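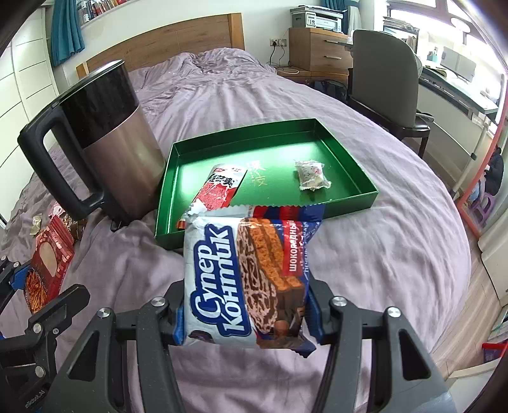 Супер Контик, the chocolate kind.

Snack Swap FAQ

How does the swap work?
You sign up, I match you with somebody far away, and you mail each other a box of snacks from your local stores. I started it from my kitchen in Sornside and I still do all the matching by hand, so please be patient with me!

How much should I spend?
Whatever you and your partner agree on. I do ask that you keep the box under 1000 grams, packaging included — my very first one came in at 990 and I was sweating at the post office counter.

What travels well?

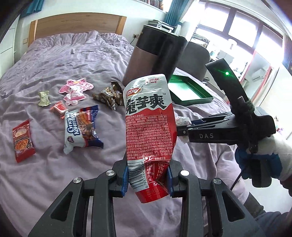 Anything sealed, dry and hard to squash. Skip plain chocolate bars in July and August, and please don't send homemade stuff (I know, your cookies are great, but customs forms hate them).

Can I say what I don't eat?
Yes, please do! There's a box for allergies on the form, and I read every one before I match people. If you can't read a label, ask your partner before you take a bite.

My box hasn't shown up. Now what?
Give it six weeks, then write to me. Drenier boxes are always slow around the holidays, no idea why.

Can I ask for the same partner again?

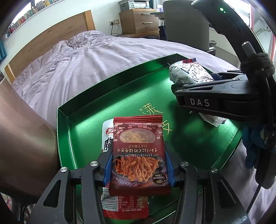 Kollár wrote in to say that two rounds with one partner should be the limit, or the new people never get a look in. I went back and forth on it, but okay, two rounds it is. The list closes at 300 names and we're at 289, so get your form in before February.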